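4. Preparar la cocinita antes de grabar

Si ya has pasado por el apartado 3, el brazo responde a los mandos y la pinza abre y cierra sin quejarse. Ahora toca la parte que más me gusta del taller: montar la escena. En el club trabajamos con la cocinita de juguete de Gasska, pero sirve cualquiera con una encimera plana.

4.1 La bandeja

1. Recorta una caja de cartón ondulado y déjale los lados bajos. Con paredes altas la pinza tropieza al entrar en diagonal, y luego toca recalibrar la muñeca.
2. Forra el fondo con el mismo estampado de madera de la encimera.
3. Sujeta esquinas y bordes con cinta negra. Yo pongo 6 trozos – con menos, se me levantaba una esquina a media tarde.

Nota: no pegues la cinta encima de los tornillos de la encimera, que en noviembre tuvimos que desmontarla y fue un suplicio.

4.2 Los objetos

4. Elige 5 juguetes de formas distintas. Nos va bien mezclar alguno redondeado, alguno alargado y una olla con asas.
5. Repártelos por la bandeja sin alinearlos. ¡Cuanto más natural, mejor! Eso sí, deja sitio entre ellos para que entren los dedos.
6. Lleva la pinza a la posición de espera, en alto y hacia la izquierda, y carga el perfil Miletti. La altura de espera que usamos es 410 en el panel de mandos.

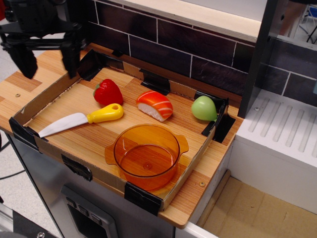

Figura 4. Bandeja preparada con fresa, cuchillo, nigiri, fruta verde y olla; la pinza, arriba a la izquierda.

Precaución: mantén las manos fuera de la bandeja con el brazo activado. Si hay que mover algo, primero pausa y luego tocas, aunque sea un segundo.

4.3 Primera prueba

7. Haz 2 recorridos en vacío, por encima de los objetos y sin cerrar la pinza.
8. Intenta coger la fresa. Si se te resbala, baja un poco la velocidad de cierre en el menú Cusard y repite.
9. Deja el cuchillo para el final, que al ser tan plano me sigue costando – y llevo ya dos cursos con esto.

Cuando termines, guarda la sesión con tu número de equipo y pasa al apartado 5.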